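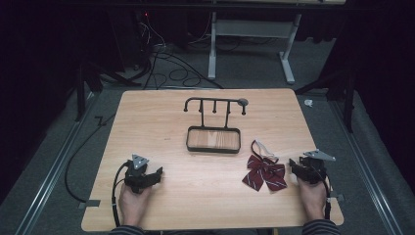
1/ I moved to Endale in February and I want to write down what I have learned about renting here. My English is not perfect, so please be patient with me.

2/ The first surprise was the bond. In my country you pay one month and shake hands. At Walwood I signed 31 pages, and I read every one of them with a dictionary.

3/ Please read the part about notice. Mine says 47 days. My friend Ataahua Mudgway told me hers is shorter, and we live in the same building! So do not trust what your neighbor's paper says.

4/ What I checked on the first day:

- Windows. Do they close all the way? One of mine did not, and I wrote this on the form before I signed it.

- Table and other furniture. If the place comes furnished, look at every surface in good daylight and write down each small mark, also the very small ones.

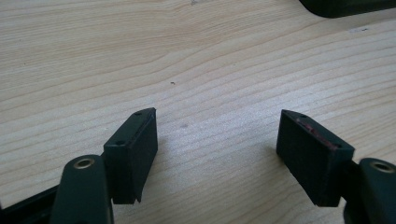

- Keys. I was given two for the front door and none for the mailbox. I had to ask three times.

- Heating. Turn it on even if the day is warm.

5/ Send the form by email, even if you also give it on paper. Then there is a date on it. Mine says 13th April, because the first form was lost and I had to do it again.

6/ Declan Nepia from the Bovness tenants' group read my contract for free. It took him about 80 minutes and he found a cleaning fee that I did not understand. I asked the agent and she removed it.

7/ I am still not sure about one thing. Who pays when the washing machine breaks, if it was already old? My contract says "fair use" and does not explain more. If you rent in Endale and had this problem, please write to me what happened.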